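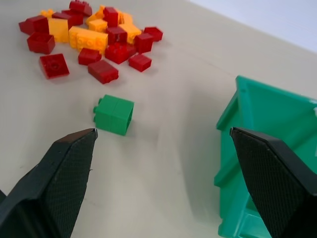

Page last changed: May 20, 2025, by Femke Dijkstra

Hide glue, third batch

Granules soaked overnight in cold water, then into the pot. Hưng set the pot to what the dial calls "medium," a setting with a rich inner life. By the time I put a thermometer in, it was well past where I like it, so batch two is now a very strong smell. Batch three went in the Todano pot with the lid half on and me standing next to it like a worried aunt.

Test joints: maple to maple, edge glued, rubbed and left without clamps. 15 pieces, numbered on the end grain in pencil. Number them on the FACE next time. The end grain is where we saw.

Open time is still the problem. With the window shut and the wood warmed on the radiator I get long enough to rub the joint and have one regret. With the window open it gels before the regret. Man-sik suggests a pinch of urea. Henk suggests yellow glue, as he has at every opportunity since August.

Sanding: faces done with 400 grit on half the pieces, straight from the plane on the other half. Hendrik is certain the planed ones will hold better. I have no opinion until they've been broken, though I would enjoy it if he were wrong.

Weights: the bench scale wandered again. Checked it against the 1,000 g weight and got three different answers in a row, all delivered with great confidence. Used the old Van Beek balance for the glue and water instead. Slow, but it doesn't make things up.

Cost, for whoever asks: the Resmont granules run to about 40 a bag and we've used most of one, counting the batch that died.

To do
- break the test pieces once they've had a full week, planed and sanded alternately
- try the urea on scrap first, Man-sik to bring it
- label the glue pot GLUE. Someone put a spoon in it.
- ask Irau whether the replacement thermostat is coming or was just something they said
- shut the window

Leftover glue is in the fridge, bottom shelf, in a jar that used to hold apricot jam and still says so. Will relabel.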